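The Understudy's Understudy

By Feven Kahsay

The Zutthorpe Players had never done a tragedy before. They had done farces, mostly, the kind with five doors and a vicar, and every September they did something with songs. So when Dramani stood up in the church hall and said the word Lear, there was a silence you could have spread on toast.

"All of it?" said Prurkis.

"All of it," said Dramani. "Storm and everything!"

I was in the back row with my coat on. I had come to return a ladder for my aunt and had somehow stayed for tea, and then for the biscuits, and by the time the biscuits had gone I was down on the list as understudy to the Fool. I was nineteen. I had read half of one Shakespeare play at school, the one with the twins, and I had liked the shipwreck.

I took the script home that night and read it in the bath until the water was stone cold. I read the storm twice. I had expected to be bored and dutiful, and instead I sat there with my knees up and my heart going like anything, because here was this dreadful old man shouting at the sky, and I was on his side! An hour earlier I had wanted to shake him. He had given everything away to the two daughters who flattered him and thrown out the one who wouldn't, and then the rain came down and he noticed, for the first time in his whole life, that other people got wet.

"Poor naked wretches," I said to the taps.

My aunt knocked and asked if I was all right.

Rehearsals were in the hall, which smelled of floor polish and orange squash. Jusis was Lear. He drove the 17 bus, and he learned his lines on it, under his breath, so that half the town knew the curse on Goneril by heart before we had even blocked the first act. He was a huge, gentle man with a voice that came up from under the floorboards. The first time he did "Blow, winds" at full strength, the shutter over the kitchen hatch came down on its own, and Dramani wrote it into the prompt book.

Prurkis was the Fool. He was very funny and very bad at it. He did every line as if there were a drum roll coming, with a little hop at the end, and Dramani would put her head in her hands and say, lovingly, "Less, darling. Less again." I sat on the edge of the stage with my script and moved my lips. Nobody minds an understudy moving her lips. I had the whole part inside a fortnight, and I'd got Cordelia's as well, by accident, from lying in bed and not being able to stop.

What I couldn't work out was where he goes. The Fool, I mean. He's there all through the storm, cold and frightened and making his terrible jokes, and then he says he'll go to bed at noon, and that's it! He never speaks again. No death, no goodbye. The play simply carries on without him, and Lear doesn't ask. I turned the pages back and forth thinking some had stuck together.

"Where does he go?" I asked Dramani, while we were stacking chairs.

"Ah," she said, terribly pleased. "Where do you think?"

"I think he goes home."

"Has he got one?"

I thought about that all the way up the hill.

I asked everybody after that. Jusis thought the Fool died in the hay, quietly, and that Lear was too far gone to see it. Goneril, who was a dental nurse, said he had turned into Cordelia, in a manner of speaking, since you never got the two of them on stage together, and perhaps the same boy had played both in the old days. I thought that was the most wonderful thing I had ever heard. I walked into a bollard thinking about it. Prurkis said he supposed the writer had forgotten, and had anyone seen his other shoe?

Then Prurkis broke his ankle. It was the hop that did it. He came down on the edge of the rostrum, two nights before we opened, and sat on the boards looking more surprised than hurt, and everyone in the hall turned round, very slowly, and looked at me.

I said, "Oh."

Dramani took me upstairs to the little office at the back, where the light was good, and made me say the entire part to her straight through with no moves. I was so nervous that I fixed my eyes on the desk and didn't lift them until I got to the end. I could draw you that desk today.

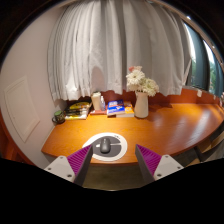
The office desk, where I first said the Fool's lines aloud.

When I had finished, Dramani didn't say anything for a bit. Then she said, "You're not trying to be funny."

"No," I said. "I don't think he is either. I think he's trying to keep the old man talking."

"Why?"

"Because if he stops talking he'll find out what he's done."

She blew her nose and told me to go down and get fitted for the hat.

There were 390 seats in the Zutthorpe Assembly Rooms and on the first night we sold 415 tickets, which was Goneril's husband's doing and meant that a row of latecomers watched from the steps with their knees under their chins. I stood in the wings with the hat on. It had been made for Prurkis and came down over my ears, so that I heard the whole of the first scene as if from inside a jug. I could feel the people out there, though. I hadn't known you could feel them! It was like standing next to a horse in the dark.

And then I was on, and Jusis looked down at me, and he wasn't Jusis.

I remember very little of the first half. In the storm somebody shook the thunder sheet so hard that it came off its hook, and the crash went on much longer than it should have, and Jusis waited for it, and roared back at it, and a child in the stalls burst into tears. I held on to his sleeve. It wasn't in the moves. I held it because I was frightened, and he put his big hand over mine and said, "How dost, my boy? Art cold?" and I understood that this was the place. He has been shouting at the heavens for pages, and he stops, and asks someone if they're cold. Everything before it leads up to that and everything after comes out of it. I nearly missed my cue from sheer delight.

I said I'd go to bed at noon. They carried the king off, and I was meant to follow, and I didn't. I let them get ahead. I took off the hat and set it down on the straw, where he had been lying, and I went out the other way, by the door that we had never used, with nothing behind it but a fire bucket and Prurkis on a folding chair with his foot up.

He had been mouthing it along with me. I could see he had. His face was wet.

"So that's where he goes," he whispered.

"I don't know," I whispered back. "I only went out."

He budged up and gave me half of the chair, and we sat there listening to the rest of it come through the wall. When Lear came on at the end with Cordelia in his arms and said, "And my poor fool is hanged," Prurkis grabbed my wrist. I had read that line so many times, and had wondered so many times which of us he meant. Through the wall, in that enormous voice, he meant both.

Then they were calling for me, and I had to run round by the car park to get to the curtain call, with no hat and straw all down my back.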